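August 2024

Home with sore feet and a free tote bag I didn't need. I want to get this down before it all turns into one big blur, which it already is a little, so forgive the order.

Lemlem picked me up way too early and we still managed to be late, thanks to her phone sending us to the wrong side of the Drastent building (there are two entrances, one is for trucks, we tried that one first). A man in a vest waved us around. By the time we got our name stickers the welcome talk was half over and we stood at the back eating tiny muffins. I caught the part where they said 1,000 people had signed up for the open day, and I believe it. The line for the coffee alone!

So, the building. I'd pictured something shiny, and it's mostly hallways. Carpet everywhere, low ceilings, doors propped open with chairs so you could wander in and out. The big hall at the end was where they had the warehouse carts zipping along, and that's where all the families with kids went. The carts are called Fleten and they beep at you if you stand in front of them. A boy in a dinosaur shirt found this out and then did it over and over until his dad carried him off. I tried it once myself. It's a very polite beep.

Lemlem wanted the welding arm (of course) and I let her have it for two rounds, but you stand behind a dark screen and it's loud and I got bored. She could have stayed till dinner. I told her I was going to find the laundry one and she said "the WHAT," and that's how we ended up in the side rooms, where I spent most of my day and have zero regrets.

The laundry one is a project they call Gashaw, and I'd read the little paragraph in the program like five times. I have folded laundry for a household of six. I have opinions. If a machine is coming for any job in my house I would like it to be this one, and I wanted to see how worried the towels should be.

They let people in 13 at a time and we got in on our second try. The woman running it was Sosina Yimer, and I liked her right off. Quick, dry, hair up in a pencil. She said she'd tell us what was hard about it first and then we could ask about the rest. What's hard is that cloth doesn't have a shape. A cup is a cup whichever way you turn it, but a shirt in a pile could be anything, and the hand has to decide where one thing stops and the next begins. I'd never thought about that! I just grab. She said yes, and it took you a few years to learn it, you were just too little to remember.

They had a screen up on the side showing the view from the camera down by the hand, and Sosina said we could take one of the printed stills off the stack if we wanted. I took one, naturally. Taping it in.

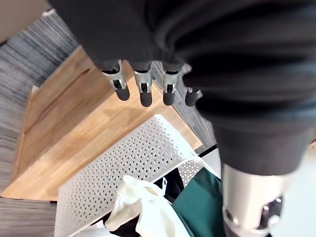 Fingers over the laundry basket, Gashaw room. Look at that sleeve!

I can't get over the sleeve. I'd expected bare metal all the way, and then there's all this black fabric gathered up over it like somebody's good blouse. Lemlem asked who sewed it and Sosina said they'd been through a bunch of versions and the first ones were made by her aunt. The fingertips are rubbery, dark gray, and I asked if they wear out. They do. She has a drawer of them. I don't know why I found that so charming but I wrote "drawer of fingertips" on my hand so I wouldn't forget it.

And the basket! I have basically that basket, white plastic with the little holes. Mine has a crack in the rim and a sock permanently living at the bottom. I'd thought they would use something special, some kind of laboratory basket, and I felt sort of proud on behalf of mine.

We watched for a good long while. I had figured it would go fast, like in a commercial, and it goes slow. Slow, slow. It comes down, it hovers, it thinks about it (Sosina doesn't like when people say it thinks, she made a face, sorry Sosina), and then it goes for a pinch. One time it came up with nothing and the whole room went "ohhh" like at a ballgame. Another time it got two things at once, dropped one on the table and kept the other, and people clapped. I clapped. Lemlem says I was the one who started it.

An older man up front asked how long it would take to do a whole load and Sosina said that on their last run it took 40 minutes to empty a basket and sort it. He said he could do it in five. She said she was sure he could, and did he want a job. Big laugh. He looked so pleased.

I asked my question, which was about fitted sheets. She put her hand flat on the table and said, "We don't talk about fitted sheets." I may put that on a pillow.

After that we did the Grodeck room, which was sorting parts into trays, very fast, very neat, and after Gashaw it left me cold. It never missed. I stayed for maybe one tray. I do think Lemlem was right that it's the more useful one. She gave me the whole speech in the hallway about factories and wrists (her wrists, from the years at the packing place) and I shut up and listened, because she's earned that speech. She says if there'd been something like Grodeck back then she'd still be able to open a jar. I hadn't connected it to her at all. I'd been thinking of the day as kind of a zoo trip.

We sat outside on the curb for a bit and split a pretzel that cost more than lunch should. Lemlem signed up for their mailing list, both our names, so that's coming.

Then home, and guess what was on the dryer. One full basket. I did it standing up with my shoes still on, and I kept noticing my own fingers, how they go in under the pile and feel around for an edge. I did the towels first, then the shirts. The fitted sheet I rolled in a ball and put in the closet.

Call Lemlem tomorrow about the gas money. She won't take it but call anyway.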